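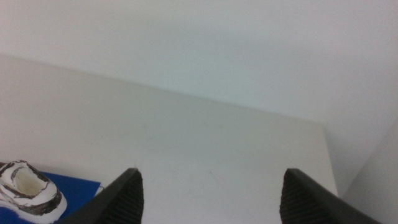 What is changing in the Condori interior coating range?
Condori W is being replaced by Condori W2, a low-odour, water-based wall coating with a revised binder and a shorter recoat time. Existing tint formulas carry over without adjustment.

TOSTENT COATINGS RELEASES CONDORI W2 FOR COMMERCIAL INTERIORS

ITCOMBE, August 1, 2022 – Tostent Coatings has released Condori W2, a matte acrylic coating for plasterboard, set plaster and previously painted masonry in offices, clinics and schools. It is available to trade accounts from the company's Itcombe and Sendevville depots.

The recoat interval is two hours at standard drying conditions, compared with four hours for the outgoing product. Full cure is reached after 13 days. During that period walls should not be washed or fitted with adhesive signage.

"Most of the calls we took on the original were about burnishing in corridors," said Kiprono Ondieki, technical manager at Tostent. "The new binder holds its sheen level under repeated cleaning. We ran the panels to 200 scrub cycles with the same neutral detergent our maintenance customers use, and measured gloss before and after."

W2 is supplied in white and three tint bases. Colours mixed in the earlier product can be matched from existing records, but the company advises against touching up old W with W2 on the same wall. The affected surface should be recoated corner to corner.

New plasterboard requires one coat of Condori sealer. Glossy enamel must be sanded and dusted down before application. The coating is not rated for exterior use, wet areas or floors.

Remaining stock of Condori W will be sold until January and supported under its original warranty for eight years from the date of purchase.

"Contractors partway through a job can finish it in the old product," said Fidelina Chávez, trade sales manager. "We have asked them to place those orders with their depot early."

Data sheets and colour cards are held at both trade counters.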